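Notebook, cable store, Pistaldale workshop
Wednesday, morning and a bit after lunch

Carried on with the cable sort from March's list. Drawer 3 is done, drawer 2 half done. Drawer 1 not opened.

Method as agreed with Botond: take one cable out, lay it on the table, identify both ends, check for damage by running it through a dry cloth, test continuity, coil, tie, label, put away. No second cable out until the first is tied. The old habit of tipping the drawer onto the table cost us most of a day last time.

Coiling. I am still using over-under for anything longer than an arm span. Plain over-over is quicker and lies flat on the day, but it puts a full twist into the jacket with every turn and the loops will not stay together afterwards. The Jurkitz leads in particular have a stiff jacket with a strong set from the factory reel. If you coil against the set, they spring open as soon as the hand comes off. Find the natural diameter first by letting a metre hang, then match it.

Tie at two points, opposite each other. One tie lets the coil fold into a figure of eight and the plug ends work their way into the middle. Ties go round the bundle only, finger tight. Two of the Skalteck leads had a permanent waist where somebody had pulled a zip tie down hard, and one of those failed continuity when flexed at that point. Cut up for wire, ends kept.

Ends. Leave both on the outside of the coil, with a hand's width free. Metal tips should not be pressed against the jacket of the next loop in the drawer. Rosine wants caps on them. We have a bag of caps but I have not checked the sizes.

Black cable, loosely coiled, on the table:

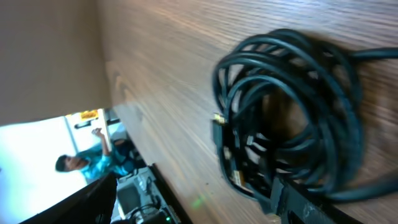
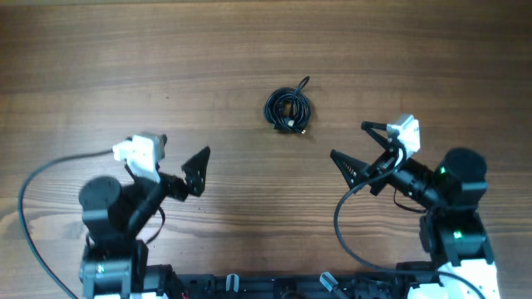 Labels go on the cable near the plug, never on the tie, and carry length, type of end and the store number. Next number free is 403. The Pap labels lift at the corner after a few weeks on a round jacket, so wrap them as a flag with the two halves stuck to each other. Pencil does not survive handling. Use the fine marker and let it dry before it goes in the drawer.

To do:
- finish drawer 2
- check cap sizes against the tips
- retest the adaptor that read open, with the other meter
- ask Botond whether mains leads stay in this store or go to the bench cupboard

Meter battery is low. Spare is in the left-hand tray.

Comments (3)

Botond Sipos
Mains leads to the bench cupboard please. I will move the ones already in drawer 3.

Rosine Millet
The caps are all the small size. I have ordered the larger. Can the flag labels face the same way round? Half of drawer 3 reads upside down.

Botond Sipos
Other meter also reads open on the adaptor. Bin it.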